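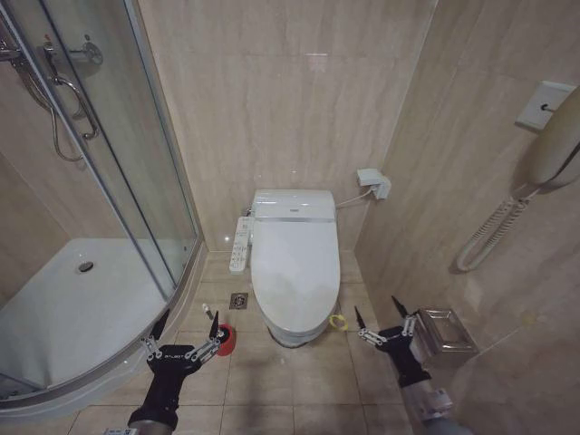
15 March 2020
By Margit Magyar

Stolloveck is looking for 7 room attendants to work alongside cleaning robots in its guest bathrooms. The building has 236 rooms. You don't need experience with machines, and training takes two weeks at your normal hourly rate.

The job has changed. The robots are taking on part of the bathroom work, and attendants now check each room, fix what was missed and sign it off. You will do less kneeling and scrubbing and more walking between floors. You will also fill out a short report at the end of every shift. 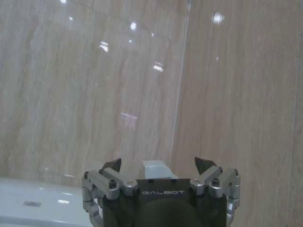

Gripper beside the glass panel and marble wall.

Shifts are up to 10 hours. Hours and pay grade stay the same for current staff who apply. Apply through Workora, or leave a letter for Margit Magyar at the front desk.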